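Bedroom, week whatever

Typing this fast, it's 6:40 and I have to be out the door by seven. So. The sleep thing. Several of you asked and I kept saying I'd write it up and then didn't.

Short version: better. Not fixed. Better.

Long version, for anyone who is new. I stopped sleeping properly last November, right after the move to Betgate. Not dramatic. I'd go down fine at eleven and then be wide awake at three, every night, like somebody had rung a bell. Lie there. Do the math on how many hours left. Do it again. Get up, eat toast, go back, lie there. At work I was putting the milk in the cupboard and the coffee in the fridge. I sent Zyanya an email that just said "Hi Zyanya, as we" and nothing else. She replied "as we what" and I still don't know.

Went to the doctor. She was nice. Asked about caffeine, asked about stress, asked about the room. I said what do you mean the room. She said what's it like in there. And I kind of laughed and then described it and stopped laughing.

Streetlight straight through the blinds. Boxes from the move still stacked by the closet, most of them not even mine, my brother's, he's "coming for them." The ironing board. A desk with my work laptop on it, the little charging light going green, green, green. Walls the color of a traffic cone that has been left out in the sun (previous tenant, no comment). And a mattress that came with the place and I don't want to think about that mattress any more than I have to.

She said maybe start there before we talk about pills. OK.

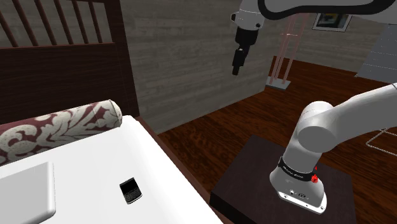 First job was the walls. I am not a painter. I've painted one thing in my life and it was a bookcase and it's still tacky. Adelino from upstairs lent me his roller and a pole and stood in the doorway telling me I was going too fast, which, yes, I was, I had to pick up my nephew at four. I wanted blue. Everybody's sleep article says blue. Went to Rizvi, looked at forty little cards of blue, all of them looked like a dentist. Ended up at plain gray, same idea as the picture up there, gray wall with a white bed and a dark wood floor and leave it at that. I like a dark floor at night. Mine was under carpet so I had no idea what I'd find. More on that in a sec. Two coats, then a third on the window wall where the orange kept coming back like a bad dream. Total for paint and the tray and tape and a brush I ruined on day one: $177. More than I'd planned but I hadn't planned anything.

The carpet. OK so I asked the landlord in writing if I could pull it up, and he said yes so fast that I should've been suspicious. Smell was incredible. Staples everywhere, staples on the staples. I did it on my knees with a flat screwdriver and pliers, two evenings, podcasts. If you do this, wear real shoes and not the slippers. Underneath: boards! Not great boards. Paint splatter along one side, and one corner somebody patched with a piece that doesn't match at all. But boards. I scrubbed them, let them dry with the windows open, and put a dark stain on over a weekend when I slept on the couch. Slept great on the couch, by the way. Annoying.

Then I had the quote for getting them sanded and done right and it was 3,000 dollars and I thanked the man and walked him to his van. They're fine. They're a little blotchy near the radiator. In the dark it's all the same floor.

Next, the light. This was the big one I think. The blinds were the kind with the gaps where the string goes through so even shut tight you get rows of little dots across the ceiling. I'd been lying there looking at those dots for months and it hadn't occured to me to do anything about it. Blackout curtains, lined, wide enough to go past the frame on both sides. Don't buy the exact width. I did, the first time. You get a bright stripe down each edge, and it hits you right in the eye, it's worse than the dots. Took them back, got wider, hung the rod higher too. Put the rod up crooked. Left it crooked.

And the boxes went. I told my brother Monday or they're going to Morura, where the charity warehouse is, and he showed up on Monday with a friend's truck and a face on him. I found the floor lamp I'd been missing, it was behind them the whole time. The ironing board lives in the hall now and I bang my hip on it but I don't see it from bed.

The mattress. Ugh. Mattresses are a racket. I lay on so many in one afternoon that I stopped being able to tell anything, they were all just "bed." The sales guy kept asking if I was a side sleeper and I kept saying I'm a no sleeper, and he did not laugh once. Sadia (Kazmi, not my cousin) had told me to go for firmer than I thought I'd want, and to lie there a full ten minutes and not the polite thirty seconds. So I did. Took my shoes off, closed my eyes, other customers walking past, no shame. Picked the Viver medium-firm, $700 with the delivery, and they took the old one away. Goodbye. I don't miss you. White sheets, white cover, no pattern. I used to have the one with the big leaves on it and I never realized how busy it was till it was gone.

So that's the room. Then there's the stuff you do, or don't do, in the room. I resisted this part. I hate a routine. But the doctor gave me a sheet and I'd already spent all that money so.

No laptop in there, ever. It lives in the kitchen and shuts at nine. I broke this twice in the first week and both times I was up at three answering something that could've waited till Easter.

No clock I can see. I turned it to face the wall. This sounds like nothing, it was huge. The math thing I mentioned, the how many hours left thing, you can't do the math if you don't have the numbers. First few nights I really wanted to look. Like an itch. Then it went.

And the phone charges in the hall. I know, I know, everybody says it. I said I needed it for the alarm, which was a lie, I own an alarm clock, see above.
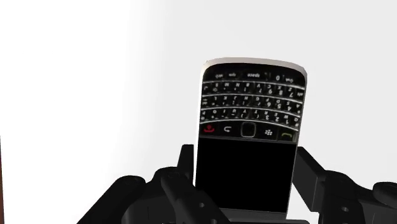 The part I didn't expect was how boring it'd be. You lie down and there's just... you. No scrolling, no show, no one else's opinions. I was jumpy for days. I reorganized my whole sock drawer at ten at night out of pure restlessness. So now I read, paper only, and nothing good. That's important! If it's good I'm up till two. I have a history of canals that my dad gave me and I've been on the same chapter for a month, locks and lock gates and some argument over who paid for the locks. Perfect. Can't recommend it enough.

Also the getting up rule. If you're awake and getting annoyed, get up. Go sit somewhere else, low light, be bored there, come back when your eyes are going. I thought this was stupid and I'd just lose more sleep. I sat in the kitchen in my coat with the canals. Third or fourth time I did it I was back in bed and gone before I'd got warm. Don't know why it works. Bed's for sleeping, brain gets the message, something like that. The sheet explained it better.

Things that did nothing for me, your milage may vary:

Lavender. I smelled like a drawer.
The magnesium stuff. Upset stomach, same three a.m.
Rain sounds. Had to pee.
Counting backwards. I'm too competitive, I kept going faster.
Warm milk. No. Why is this a thing.

Coffee I've moved to before noon and I'm grumpy about it but I can't pretend it makes no difference. Tea after that. Zyanya says tea counts. Zyanya can mind her own business, love her.

Where I'm at now. Most nights I go down by eleven and I'm up at six-something with the alarm. I still get the three o'clock thing, couple of times last week, one of them really long and miserable with the neighbor's dog going. But it's a bad night now and then the next one's ok. Before it was one long bad night with some work in it. I got 7 hours on Saturday. Seven! I told the woman at the bakery. She was happy for me I think, there was a line.

Still to do: something for the gap under the door, hall light comes in. A proper bedside table, I'm using a stool and the glass of water slides. Put the curtain rod straight. Give Adelino his pole back, he's asked twice, sorry Adelino.

And someone in the comments asked what the stain was called, the floor one. I threw the can out. Will check if Rizvi can tell me from the receipt and put it in the comments, if I can find the receipt. OK I'm late, shoes, bus, bye.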